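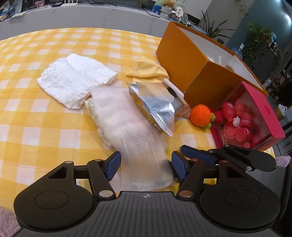 작성: 편집기획실 기록 담당 | 분류: 회의록 | 공개 범위: 전체

인물정보 편집위원회 6월 정례회의 회의록

일시: 6월 토요일 오후 2시
장소: 본관 회의실
참석: 편집기획실, 인물정보팀, 사실확인팀, 법무지원팀, 독자응대팀, 기술운영팀
배석: 피스텍(Pisteck) 운영 실무자
의사정족수: 충족

1. 개회 및 전차 회의록 승인

의장이 오후 2시에 개회를 선언하였다. 전차 회의록은 사전에 회람되었으며, 제3항의 '배우자 항목'을 '가족관계 항목'으로 정정하는 것을 조건으로 이의 없이 승인되었다. 의장은 금일 안건이 방송 출연자 인물 문서의 연령 표기, 재산 추정액의 게재 여부, 신장 및 체중 항목의 존치 여부, 외부 자료 제공처 계약, 독자 정정 요청 처리 절차임을 고지하였다.

2. 인물 문서 현황 보고

인물정보팀은 현재 공개 중인 방송·연예 분야 인물 문서가 1032건이며, 이 중 221건이 정비 대상으로 분류되었다고 보고하였다. 정비 대상은 출처가 기재되지 않은 문서, 출처가 기재되었으나 원문이 삭제된 문서, 동일 문서 내에서 생년과 연령이 일치하지 않는 문서를 포함한다.

사실확인팀은 정비 대상 문서의 상당수가 과거 외주 집필분에 해당하며, 당시에는 출처 기재 의무가 없었다는 점을 부연하였다. 독자응대팀은 정비 대상 목록을 사내에만 둘 경우 정정 요청에 대한 답변이 부서마다 달라질 우려가 있다고 지적하였다. 의장은 목록을 공유 문서함에 게시하도록 하였고, 인물정보팀이 이를 수용하였다.

3. 안건 제1호: 연령 표기 방식

인물정보팀이 제안 취지를 설명하였다. 현행 문서는 작성 시점의 만 나이를 본문에 고정하여 기재하고 있어 해가 바뀌면 즉시 오류가 된다. 개선안은 본문에는 출생 연월일만 기재하고, 연령은 문서 상단 정보란에서 자동 계산하여 표시하는 것이다.

법무지원팀은 출생일이 본인 또는 소속사에 의하여 공개되지 않은 경우 연도만 기재하여야 한다는 의견을 제시하였다. 또한 프로그램 출연 당시의 나이를 서술할 필요가 있는 경우에는 방영 시기를 함께 적어야 한다고 하였다.

기술운영팀은 자동 계산 기능의 적용에 문제가 없으나, 출생 연도만 등록된 문서에서는 연령이 잘못 표시될 수 있으므로 해당 문서에는 기능을 적용하지 않겠다고 답변하였다.

의결: 개선안을 원안대로 채택한다. 출생일이 확인되지 않은 인물은 연령을 표시하지 아니한다. 미성년 출연자에 관하여는 별도 지침이 마련될 때까지 신규 문서의 작성을 보류한다.

4. 안건 제2호: 재산 추정액의 게재

사실확인팀은 출연자의 재산 추정액이 대부분 상호 인용에 의하여 유통되고 있으며 최초 산출 근거를 확인할 수 없는 사례가 많다고 보고하였다. 사실확인팀은 해당 항목의 전면 삭제를 건의하였다.

독자응대팀은 재산 관련 항목이 독자 문의가 잦은 부분임을 들어 전면 삭제보다는 기준의 강화가 적절하다는 의견을 제시하였다. 이에 대하여 법무지원팀은 조회 수요가 게재의 근거가 될 수 없고, 법원 기록이나 본인의 공개 발언과 같이 확인 가능한 자료가 있는 경우에 한하여 해당 사실 자체를 서술하는 것은 가능하다고 정리하였다.

인물정보팀은 파산, 채무, 부동산 매각 등의 사안은 추정액과 구분하여 다룰 것을 요청하였다. 의장은 요청이 타당하다고 보고, 해당 사안은 제목에 사용하지 않고 본문에만 기재하는 방안을 제시하였다.

의결: 재산 추정액 항목을 정보란에서 삭제한다. 확인 가능한 자료에 근거한 개별 사실은 출처를 명시하여 본문에 기재할 수 있다. 기존 문서의 삭제 작업은 인물정보팀이 수행하고 사실확인팀이 확인한다.

5. 안건 제3호: 신장·체중 및 외모 항목

인물정보팀은 신장, 체중, 모발 색, 눈 색 항목의 존치 여부를 상정하였다. 모델 및 운동선수의 경우 신장은 직업과 관련된 정보에 해당하나, 일반 방송 출연자의 체중을 기재할 편집상의 필요는 인정되기 어렵다는 것이 제안 부서의 견해였다.

참석 부서 간에 체중 항목의 삭제에 관하여는 이견이 없었다. 신장 항목에 관하여는 소속사의 공식 소개 자료에 기재된 경우에 한하여 유지하자는 의견과 일괄 삭제하자는 의견이 대립하였다. 표결 결과 조건부 유지안이 찬성 6, 반대 4로 가결되었다.

의결: 체중, 모발 색, 눈 색 항목을 삭제한다. 신장은 공식 소개 자료에 기재된 경우에만 유지한다. 소수 의견은 회의록에 부기하며, 반대 측은 신장 항목 역시 갱신되지 않은 자료에 의존하고 있다는 점을 이유로 들었다.

6. 안건 제4호: 외부 자료 제공처 계약

편집기획실은 방송 편성 및 출연 이력 자료의 제공처인 플라세티(Flasetti)와의 계약이 만료를 앞두고 있음을 보고하고, 대안으로 수사투라(Susatura)의 제안서를 검토한 결과를 설명하였다.

플라세티는 출연 이력의 범위가 넓으나 회차별 출연 여부가 구분되지 않는다. 수사투라는 회차별 자료를 제공하는 대신 종영 프로그램의 수록 범위가 제한적이다. 사진 자료는 두 곳 모두 계약 범위에 포함되지 않으며, 종전과 같이 뇌르고르(Nørgaard)의 이용 허락을 받아 사용한다.

기술운영팀은 두 제공처의 자료를 병용할 경우 동일 인물이 중복 등록될 가능성이 있다고 하였다. 배석한 피스텍 실무자는 질의에 답하여, 출생 연도와 대표 출연작을 대조하는 방식으로 중복을 걸러낼 수 있으나 예명이 변경된 인물은 수작업 확인이 필요하다고 설명하였다.

법무지원팀은 플라세티의 현행 약관에 계약 종료 후 기존 자료의 보존에 관한 규정이 불명확하므로 갱신 여부와 무관하게 서면 확인을 받아 둘 것을 요청하였다.

의결: 본 안건은 의결을 보류하고 차기 회의에 재상정한다. 편집기획실은 플라세티에 자료 보존 조건을 서면으로 질의하고, 수사투라에는 시험용 자료의 제공을 요청한다.

7. 안건 제5호: 정정 요청 처리 절차

독자응대팀은 인물 본인 또는 대리인의 정정 요청과 일반 독자의 정정 요청이 동일한 창구로 접수되어 처리 순서가 불분명하다고 보고하였다. 특히 혼인, 이혼, 별거에 관한 요청은 당사자 간 주장이 엇갈리는 경우가 있어 담당자가 단독으로 판단하기 어렵다는 점이 제기되었다.

사실확인팀은 본인 확인이 이루어지기 전이라도 다툼이 있는 문장은 임시로 비공개할 수 있어야 한다고 하였다. 인물정보팀은 임시 비공개가 남용될 경우 문서의 연속성이 훼손된다는 우려를 표하고, 비공개 사유를 편집 이력에 남길 것을 조건으로 동의하였다.

의결: 접수 창구를 본인·대리인용과 일반 독자용으로 분리한다. 가족관계에 관한 요청은 사실확인팀과 법무지원팀이 공동으로 검토한다. 임시 비공개 시에는 편집 이력에 사유를 기재한다.

8. 기타 사항

가. 외국 출연자의 성명 표기는 국립국어원의 외래어 표기법을 따르되, 국내 방영 시 자막으로 굳어진 표기가 있는 경우 이를 괄호 안에 병기하기로 하였다.

나. 부모의 출신지 및 이민 이력은 본인의 공개 발언 또는 자서전 등에서 확인되는 범위에서만 기재한다.

다. 재결합 특집 방송 직후에는 문서 수정이 집중되므로, 기술운영팀이 해당 문서의 편집 권한을 인물정보팀으로 한정하는 방안을 검토하기로 하였다.

라. 독자응대팀이 요청한 답변 양식 개정안은 서면으로 회람한다.

9. 후속 조치

인물정보팀: 정비 대상 목록 게시, 재산 추정액 및 체중 항목 삭제
사실확인팀: 삭제 작업 확인, 출처 기재 양식 배포
법무지원팀: 미성년 출연자 지침 초안 작성
편집기획실: 플라세티 서면 질의, 수사투라 시험용 자료 요청
기술운영팀: 연령 자동 계산 기능 적용, 접수 창구 분리
독자응대팀: 답변 양식 개정안 회람

10. 폐회

의장은 추가 안건이 없음을 확인하고 오후 4시에 폐회를 선언하였다. 차기 회의 일정은 편집기획실이 각 부서에 별도로 통지한다. 본 회의록에 대한 정정 의견은 차기 회의 개회 전까지 편집기획실에 서면으로 제출하여야 한다.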